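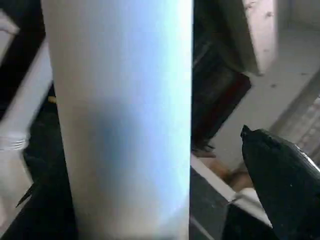 About Fillis

Fillis is a small company for humane wildlife and pest control. We work on farms, orchards and acreages, and also in town when somebody has raccoons in the attic or skunks under the deck. Our office is in Terbridge, beside the feed store, and we drive up to 70 kilometres from there. For farther places please call first and we will see what is possible.

The company was started by Heriberto Bedoya, who trapped nuisance beaver for the county before and wanted to do the work in a calmer way. Zuzana Kolář joined him one October, when the calls about rats in grain sheds became too many for one truck. Today we have 2 trucks and a workshop where the traps are repaired and washed.

How we work

First we come and look. We walk the property with you, we search for tracks, droppings, rubbed bark and holes, and we ask what you have seen and at which hour. Often the animal is not the one the owner was thinking of. A gap under a chicken coop can be from a skunk or from a rat or from your own dog, and the trap for each is different.

After the visit you receive a written plan with the price. It says which traps we would set, where they would stand, and who checks them. Live traps are checked every morning, and in hot weather also in the evening. We do not use glue boards. Poison we use only for rats, in locked stations, and only if the customer has agreed in writing.

Closing the holes is part of every job. We use steel mesh and proper flashing – foam alone does not stop a rat. If the same animal comes back through a place we have closed, we repair it without charge during the first year.
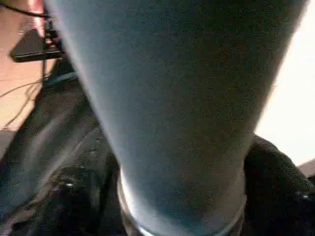

Text by Janka Slanina, office and bookings
Updated 2025-07-14

The people

Heriberto does most of the first visits and all the beaver and muskrat work. Zuzana is responsible for rodents and for grain storage. Ľubica Dvořáček builds our cage traps and the one-way doors for attics, and she also teaches the winter course for landowners. Štěpánka Holub takes care of the orchard customers, mostly deer fencing and voles. I answer the telephone and write the plans in clean English, or I try to.

Courses and trap rental

The landowner course has 3 evenings and is held at the Kuruc hall. You will learn to read signs, to choose a bait and to place a cage so the animal walks in without fear. You can rent cage traps from us by the week. Please bring them back clean and with the door pin.

Licences and insurance

We carry provincial licences for nuisance wildlife and for pesticide application, and you may ask to see them at any visit. Protected species we do not touch without a permit – this can take some days, so please call early in the season.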